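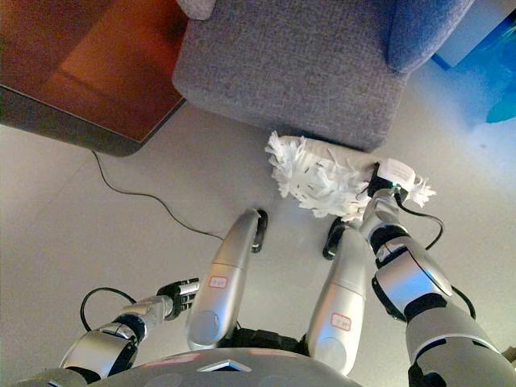

Stovdale, 26 August 2022

Home & Workshop Forum > Gadgets and Machines > Can a machine do the chores yet?

grout_and_about
Starting this off from the vacuum thread before the mods split it for us. Question is simple. Can a machine do ordinary housework yet, or shop-floor tidying, same thing really. I don't mean one job on a good day. I mean the lot. Floor along the front of the sofa, which is where all my fluff lives, that's my test. Duster held down on the tiles right up against the base and moved along without dragging the sofa cover with it. A person does it half asleep.

My view, nearly there. Two years and I'll buy one.

Kanaan_H
Two years, no chance. I run the floor at Zernau, we do packing and small repairs, and we've had the "nearly there" talk every April since I started. Sweeping under the benches is still a bloke with a broom. The arm we've got is great at one thing in one spot. Move the bin a foot and it's lost.

Hala

grout_and_about
But that's an old fixed arm on a bolt-down base. Legs and two hands is a different animal. It can go to the dirt.

Kanaan_H
It can go to the dirt and stand there. Holding a duster isn't dusting. Pressure, corners, knowing when you're done, shaking the thing out after. And cables. Every house has a black cable lying across the floor somewhere. Trips me up never mind a machine.

pennywhistle76
cables are the whole problem, agree with Hala. My disc vacuum has eaten 13 phone leads (I kept them, they're in a drawer, don't ask). It does the open floor fine. Anything with legs near a wall it gives up and sings at me

F_Melendez
Hello all. Faustino, retired, used to mend looms. I think you are all arguing about the wrong end. The floor is easy. Flat, hard, pale tile, shows the muck. What about fabric? A woven chair with a wrapround back collects crumbs down the side of the seat and you need fingers for that. Not a pad. Fingers and a bit of temper.

I did my daughter's bedroom at the weekend while she was away. Chair, bed, nightstand, plant, radiator.

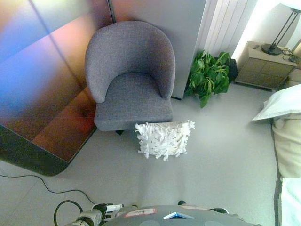 The radiator took longest. Tall fins, you have to get in between each one, and I do it with an old sock on a stick. Then pillow and bedspread straight, wires on the nightstand left alone as instructed. Show me the machine that knows to leave the wires alone because my daughter will shout.

grout_and_about
OK the sock on a stick is good, stealing that. But you've sort of made my point. It's a stick with something soft on the end. Clamp something soft on the end of an arm and off it goes between the fins. Doesn't need temper.

F_Melendez
It needs to know where the fin stops and the wall starts. I bent one once. Loud noise.

Kanaan_H
Also cost. We had a quote from Jirnano for a tidying setup, 3219 a month, and that was before anybody had come to train it on our layout. For that I can have a very good person with a broom and they'll answer the phone too.

dunnock
3219 a MONTH?? For sweeping

Kanaan_H
For sweeping and putting totes back. Totes only if they were the right colour. I said no thanks.

pennywhistle76
see that's what gets me. its always "only if". Only if the floor's clear, only if the light's ok, only if you tidy first. If I've tidied first I don't need you mate

dunnock
Going to disagree with both of you a bit. My mum is 76 and can't bend to the floor any more. She doesn't care if it's slow. Could take all afternoon over the strip in front of the settee and she'd be delighted, she'd sit and tell it off. Doesn't need to beat a cleaner. Cleaner comes once a fortnight.

grout_and_about
Yes!! slow is fine. Thats what everyone on the trade side misses. Home isn't a line.

Kanaan_H
Slow is fine until it falls over on her. Serious point, not being funny. Something that size on two feet in a room with a low table and a rug. I'd want it on wheels for your mum, and light.

dunnock
Fair. Wheels would do. No stairs at hers anyway.

quintero_bits
Late shift so short. We sell parts to a couple of these outfits (Quintero, trade counter, not here to plug). What they come in for is hands. Fingers, clamps, brackets to hold a mop head or a duster at the right angle. Which tells me the walking's not what keeps them up at night. It's holding ordinary stuff made for people. Had one lad buy 17 of the same little clamp and come back the week after for a different one.

F_Melendez
A different clamp. Yes. That was my whole working life.

grout_and_about
So do we have a score? I'd say floor dusting yes, bed no, radiator no, cushions maybe.

Kanaan_H
Floor dusting "sometimes, watched". I'm not giving you yes.

pennywhistle76
put cushions down as a no as well. Mine are all fringe, they ARE the duster

grout_and_about
Fine. Sometimes, watched. Will bump this in April and we can all shout again.

dunnock
Does anyone know of a wheeled one that isn't 3k a month though, was a real question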